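Students wanted: Gindonmont Robotics Club, simulation team 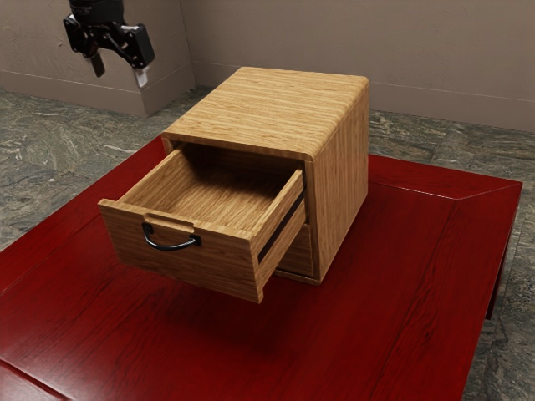 The drawer task in our simulator, with the gripper clear of the cabinet.

We have 5 places open on the team that builds and tests household tasks for a simulated arm. You would write control code in Python, run trials and log the failures -- there are plenty. No robotics background needed, but you should have finished one programming class.

We meet at 4:30 p.m. in Room 1368, Dimitrov Hall, through December. Members get a $600 stipend.

Send a short note and one code sample to Mirjana Dumitrescu, team lead.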